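Stindum Papers in Landscape Practice
4.2 Path edges and the worn verge

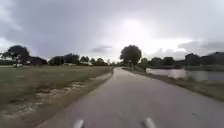
Vol. 7, p. 39

Figure 3. Asphalt path with bare, sandy strip along its left edge; short grass beyond.

The verges were the real pleasure of the Timmont survey. We divided the route into 70 segments and recorded surface, edge and ground cover for each, and the strip beside the asphalt proved far richer in character than the paving itself. In Figure 3 the left edge of the path is still a fairly clean line, while the change from pale, sandy ground to grass is soft and uneven - a wonderful contrast, and one our first coding sheet had no column for. We added one in September.

Dry, patchy turf was coded separately from bare ground. Following Lebrun, we kept colour out of the cover classes, as grey asphalt and pale sand are easily told apart but olive and brown grass are not. The Cesville segments are treated in Section 4.3.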